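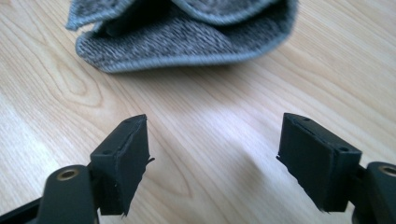 Fimstead Folded Cloth Set
README

Contents

1. What this set covers
2. How the items were chosen
3. Folding rules
4. Files and columns
5. Known problems
6. Use and credit
7. Changes

1. What this set covers

Fimstead is a set of short recordings and notes on household cloth items being folded, moved and put down on a table. It covers the kind of thing most homes have in a drawer or on a shelf: dish towels, hand towels, napkins, pillowcases, T-shirts and small throws. Clothing with buttons or zippers is left out. So are socks, which went into a separate list that has not been released.

The set has 1,228 recordings of 234 items. Each item has its own entry in the item list, with its type, main color, fiber content from the label if there was a label, and size when laid flat. Where the label had been cut off or washed blank, the fiber column says "unknown". We did not guess from the feel.

2. How the items were chosen

Tegwen Prothero put together the item list. Most pieces were already in use in people's homes, and the rest were bought secondhand in mixed bags. New items were washed once before they were recorded, as stiff sizing makes a towel fold differently from one that has been through a few loads.

Grays, whites and blues make up most of the list. Patterned items are marked "p" in the color column, after the main color. A striped item is given the color of its widest stripe. Two-sided items are given the color of the side that faces out when folded.

Items were not ironed. Creases from storage were left alone.

3. Folding rules

There are 9 fold types. The ones used most are:

half: one fold across the long side, edges together
quarter: half, then half again the other way
thirds: both long sides folded in over the middle
book: thirds, then one fold across
roll: flat item rolled from a short side
shirt: sleeves in, sides in, hem up to collar

The other three (corner, strip and loose) are described in folds.txt. "Loose" means the item was gathered up by hand and set down with no plan, and it should not be counted as a fold if you are working out how neat a result is.

A fold is marked "done" if the edges meet within two finger widths. Myfanwy Howells checked the marks for towels and napkins. T-shirts were checked by whoever had not folded them. Where two people disagreed, both marks were kept and the row has a "y" in the column called split.

4. Files and columns

items.csv has one row per item
recordings.csv has one row per recording
folds.txt gives the written rules for all 9 fold types
notes.txt holds free text, in no fixed order

Columns in recordings.csv:

rec: recording number
item: item number, matches items.csv
fold_start: fold type at the start, or "flat"
fold_end: fold type at the end
surface: wood, cloth or other
done: y or n
split: y or blank

The surface column is for whatever is directly under the item. A wooden table with a cloth on it is "cloth".

5. Known problems

Recordings 1 to 324 were made before the surface column was added. It was filled in later from the recordings themselves. If you find one that is wrong, send the number.

Small throws are thin on the ground, and most of them are fleece. Anything you work out about throws from this set will really be about fleece throws.

Light-colored napkins on a pale tabletop can be hard to tell from the table at the edges. These rows have not been removed.

Some T-shirts have the same item number as a dish towel in the first release. The item list was renumbered in October. If your copy has no file called folds.txt, it is the old one and should be replaced.

Sizes are for the item as measured once, after washing. Cotton towels may have shrunk more by the later recordings. We did not measure them again.

6. Use and credit

You may use the set for study, teaching and testing. Please name Fimstead and give the release number. Do not resell the files or put them behind a sign-in.

Corrections to the item list go to Tegwen Prothero. Questions on fold marks go to Myfanwy Howells. Please include the recording number and say which column you mean.

7. Changes

Release 3: split column added, throws added, notes.txt cleaned up
Release 2: items renumbered, folds.txt added, surface column filled in
Release 1: towels, napkins, pillowcases and T-shirts only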